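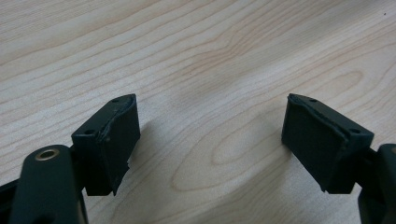

HOME & CRAFT

The Long Life of a Kitchen Table

My grandmother's table came into the house in Brunton by way of a window, the door being too narrow by the width of a thumb, and there it stayed for 51 years. We did our homework on it, rolled out pie crusts on it, and one March my uncle took an entire lawnmower engine apart on it while she was at church (she knew, of course, by the smell).

I thought of that table often on the drive up to Stultcombe, where Aurélien Masson mends old furniture in what used to be the feed store. He has been at it for 30 years and talks about wood the way some people talk about their cousins, fondly and with a good deal of gossip. Grain, he told me, is mostly a matter of where the saw went in. Cut a board flat across the rings and you get those tall church-window loops people love to trace with a finger during a dull supper. Cut it the other way and you get straight, quiet lines.

"People want me to take out every mark," he said, pouring us both more coffee. "I ask them to live with it for a month first."

Most of them, it seems, come back and ask only for the wobble to be fixed – a new glue joint, a little wax, and home again. He keeps the wax in a row of old jam jars, and he sent me off with one for my own table, which needed it badly.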